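Review: the Vurngate interlocking foam floor mats, ten months on

I bought the Vurngate mats last June for the back half of our garage, and I've been meaning to write them up ever since. My knees are not what they were, and the slab out there is old, hard and cold enough to come right up through your shoes. I had looked at rubber stall mats from the feed store (heavy, and oh, the smell!) and at the Moseo rolls, which my neighbor Leif Lie has in his basement and likes very much. In the end I went with foam tiles, mostly because I could carry them in from the car by myself.

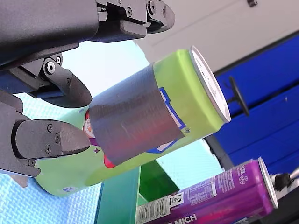 They went down in 90 minutes, and that includes a coffee break and one argument with the border strips. The tabs are snug. You press them in with the heel of your hand, and if one corner won't sit flat, lift the whole edge and start again from the other end. I wish I'd known that for the first row. Trimming around the water heater was easy with a fresh utility knife and a metal ruler, though my cuts are not ones I'd show to company.

Comfort
Wonderful, no other word for it. I can stand at the bench all afternoon now and still want to cook dinner. Kneeling is better yet, and I've given away the old gardening pad. The foam does take a dent under anything heavy with small feet. My drill press left three deep ones, and only the shallowest has come back up. A scrap of plywood underneath would have saved me that.

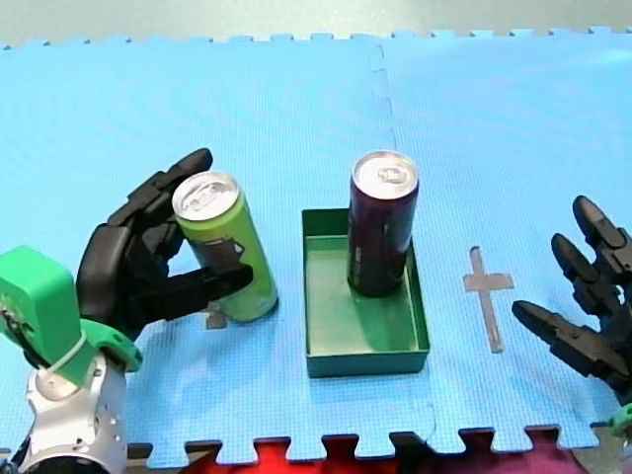

Cleaning
A broom does most of it. Sawdust likes to settle in the texture, so every couple of weeks I go over the floor with the shop vac and then a damp mop with a drop of dish soap. Don't soak it, as water finds the seams and sits on the concrete below. Wood glue peels off once it's dry. Stain does not, and I have a walnut-colored patch by the door to prove it. 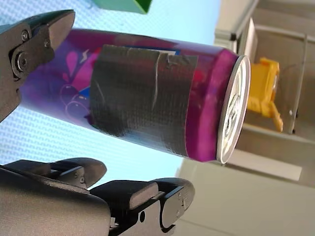
Would I buy them again?
Yes, for standing and kneeling and general puttering. If you roll a tool chest back and forth all day, get the Moseo or something firmer, because casters really do drag on foam. I paid $170 for the lot, and the spare border pieces are handy to have in a drawer.

Posted 2020-04-23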